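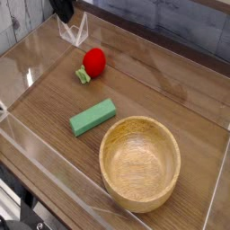 *Table with the strawberry toy, green foam block and round bowl.*

**Minutes of the parents' and residents' meeting, Britton Hall**
November 11, 2020

**1. Last minutes**

The minutes of the last meeting were read and accepted with one correction: the side door is on the Besnard Street side, not on the garden side.

**2. Toy library**

The toy library has now 183 members. The opening hours stay the same until March. Several parents asked for a longer loan time for the puzzles -- three weeks in place of two. This was agreed. Soft toys must come back washed, and the box for returns will stand in the corridor.

**3. Heating**

We received two offers for the repair of the boiler. Bistis asks 3,504 and includes the new pump. Skonitent asks 3,000, but the pump is not included and they cannot say the price of it yet. After a long discussion the meeting decided to wait for the full price from Skonitent before any vote. Two persons were against waiting, as the small room is already cold in the mornings.

**4. Money**

There is 1,100 in the account for small repairs. It was asked if a part of this can go to the boiler. The answer is yes, but then the painting of the stairs must be moved to next year. No decision.

**5. Noise in the evening**

The neighbours in Besnard Street complained again about chairs which are pulled over the floor after nine o'clock. We will put felt under the chair legs in the big room. The choir is asked to close the windows when they sing.

**6. Other points**

- The key for the bicycle shed is missing. Please look in your pockets and bags.
- The tea kettle must be emptied after use.
- One parent proposed a book exchange in the entrance. The meeting liked the idea, but a shelf is needed first -- who has one to give, please write to the hall address.

**7. Next meeting**

The date will be put on the door when the offer from Skonitent has arrived.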